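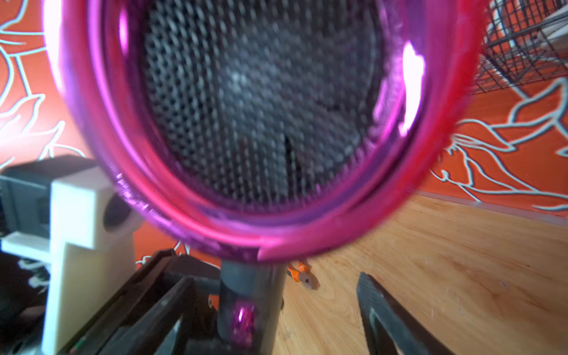

Robotics club moves on to hair dryers

The Skarnach student robotics club has begun its second project of the year, a grasping exercise using household hair dryers. Karthikeyan Rao and Lavanya Sastry lead the team of six, which must record 1000 pick attempts before the Carnico contest in January.

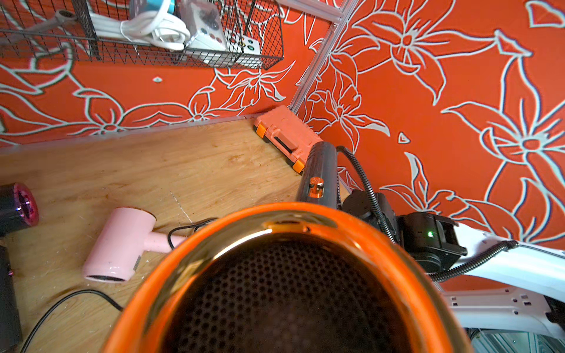 Scoring is by grasp type. A pick by the handle earns four points and a pick by the body earns two. Students log the starting pose of each dryer, and a unit lying on its side, like the pale pink one, is entered separately from one approached from the intake end. Power cords stay attached. Venkatesh Nair maintains the log and will present the results at the club's next meeting.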